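Chapter 3
Sorting Before You Solder

By Nilmini Jayawardena, July
Last updated: July

I ruined my first repair before I'd even switched the iron on. It was a little motor unit from Skultwood, and I'd tipped all the bits straight onto the bench (next to my tea, of course) and lost a screw, a sleeve and most of an evening. Kibet Mollel, who taught me, just slid a steel tray across and went back to his own work!

So this chapter is all about laying out. You'll want a tray with a raised rim, a clean sheet of white paper to line it, and a few plastic bins around it, big enough to get your whole hand into. I like yellow ones, but any colour will do. Boards, wires and modules go on the paper first, with a bit of space between them, and only then do you decide which bin each one belongs in.

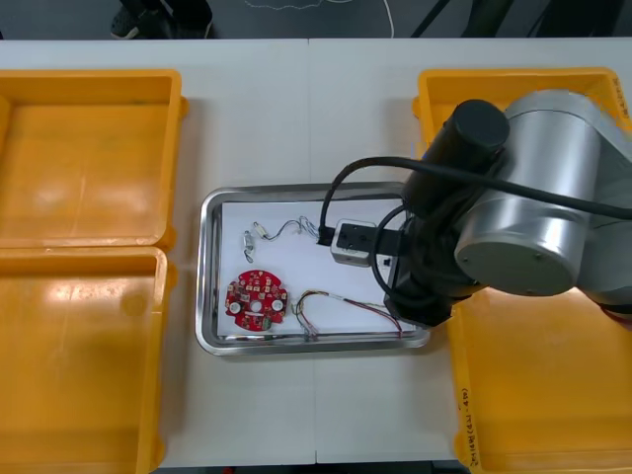
Wires are the real nuisance. Thin ones tangle if you so much as look at them, so lift the whole bundle and tease it apart later, when your hands are free. Boards I hold by the edges, always. And do write on your bins – I went years without labels and once spent a whole morning hunting for a Padico switch that I'd put away myself. We'll start with the boards, and you'll need your magnifier for those.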